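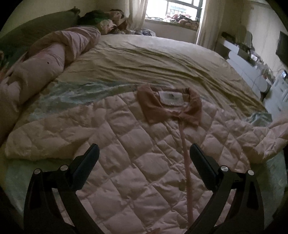 3.2 Where clothes wait

I came to this part of the study thinking I'd be writing about closets. My plan was to ask people where their clothes live, draw up a tidy map of drawers and hangers, and move on to laundry schedules. Then I started reading the diaries, and closets barely came up. What people wrote about, over and over, was the in-between places: the chair, the banister, the top of the dryer, and most of all the bed. A folded pink garment lying on a pale pink quilted comforter, as in Figure 2, is what I ended up calling a waiting item, meaning a piece of clothing that has been folded but is sitting somewhere other than a drawer, shelf or closet. I didn't love the term at first (Elżbieta Wasilewska, who coded the diaries with me, wanted "parked"), but it stuck.

Figure 2. A folded garment on a bed, the most common resting place in the diaries.

We had 38 households keep a diary, and between them they gave us 663 entries. An entry could be as short as a line. One of my favorites just reads "socks, stairs, still." We asked people to write down what the item was, where it was, and what they figured would happen to it next. That last question was Elżbieta's idea, and it gave us much better material than anything I had put on the form.

Of those entries, 353 named a bed. I'd expected beds to do well, but I'd pictured a race between the bed and the chair, and the chair never got close. Part of this is plain geometry. A bed is the biggest flat surface most people own, it's at a decent height for folding, and it's usually in the same room as the drawers. Yogesh Chauhan pointed out after reading an early draft that a made bed also looks finished, and that putting folded clothes on it feels like less of a mess than putting them on the floor. I think he's right, though our form never asked whether the bed was made, so I can't back him up with numbers.

The bed has one thing the chair doesn't, which is a deadline. Somebody has to sleep there! Diary keepers talked about this constantly. They put clothes on the bed so that they'd be forced to deal with them by night, and then a good many of them wrote, a little sheepishly, that the pile had gone from the bed to the dresser top at eleven o'clock and back to the bed in the morning. Okafor calls this kind of thing "circulating storage" in her work on kitchen counters, and I've borrowed the phrase here for piles that move at least twice without being put away.

Circulating piles turned up in eight households often enough to look at closely, and I went back and talked to all of them. I was hoping for some shared trait, like small bedrooms or shift work. No luck. Some had loads of drawer space, and one had a whole spare dresser standing empty in the hall. What they did share was a way of talking about the next wearing. They'd say "I'll want that Thursday" or "she's taking it to her dad's," and once a garment had a next use attached to it, the drawer started to seem like a detour.

This matters for how we count storage. The usual home survey asks how much closet space a household has and whether it's enough. People in our study who said they had plenty still wrote pages about clothes on beds. I'd like future surveys to ask about surfaces as well, and to ask at two different times of day, given how much moved between supper and bedtime. Section 3.3 takes up the chair, which deserves its own discussion even if it lost.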